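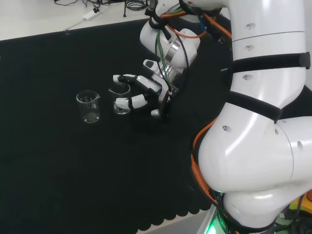
The Beaker Fault: Gallery from the Nelleck Workshop

I am Naveen Rathore, and I look after the two-arm cell at Nelleck. In May we had a fault that cost us much time and several pieces of glass. A few colleagues at Limitz asked me to put it on one page, so I made this gallery with my notes. I am a technician and not a writer, so please be patient with my English.

Two beakers, one hand

The picture at the top shows the task. Two clear beakers stand close together on the black cloth, and the fingers of the white hand are around the right one. For us this is the most difficult moment of the whole job. The space between the two beakers is small, and a finger which goes a little too far will touch the wrong glass.

What went wrong

The job is called Tinirik in our task list. The hand should take one beaker, lift it, and put it down on the other side of the cloth. We planned 300 runs. In the first 200 we had only small troubles, for example a grasp which was too high and had to be repeated.

After this the lower finger began to close late. The upper finger arrived at the glass first and pushed it, and the beaker moved sideways until it hit its neighbor. Four beakers were broken before I stopped the job. One of them fell to the floor, and it took me until the evening to find all the splinters.

First I blamed the cloth. I thought it had moved, and I fixed it again and repeated the test. The fault came back in the same way. Then I blamed the force limit and made it lower, but this was a mistake, as the hand could then not hold the beaker at all and dropped it from a small height.

Cables at the wrist

Please look at the wrist, where a green, a black and an orange cable loop over and around the wrist and are tied with black zip ties. On our hand, one tie was pulled too tight. When the wrist turned to the end of its range, the cable had no free length, and the signal to the lower finger was lost for a short moment. The controller did not report an error. It only waited and sent the command again, and so the finger was late.

I found it by turning the wrist slowly by hand, with the power off, and touching each cable. One of them was hard like a stick. My colleague from Vishwakarma, who built the hand mount, told me on the telephone that he had seen the same thing on an older unit. I wish I had called him earlier.

What we changed

The tight tie was cut and replaced, and the new one is closed only so far that I can still move the cable with one finger. I also leave a bigger loop before the ring.

The controller now stops the arm when a finger command must be sent a second time. This gives us more stops than before, and some people in the workshop are not happy about it, but I prefer a stop to broken glass.

Everybody who picks up glass must wear the cut gloves and the glasses. Before, it was written on the door and not always done. I include myself in this.

After the repair we started again from zero and made the full 300 runs without a broken beaker. The wrist cables are now checked every morning before the first run, and the check is signed in the blue book next to the cell. If you have the same hand mount and see a late finger, please write to me at the workshop. I would like to compare the cable lengths.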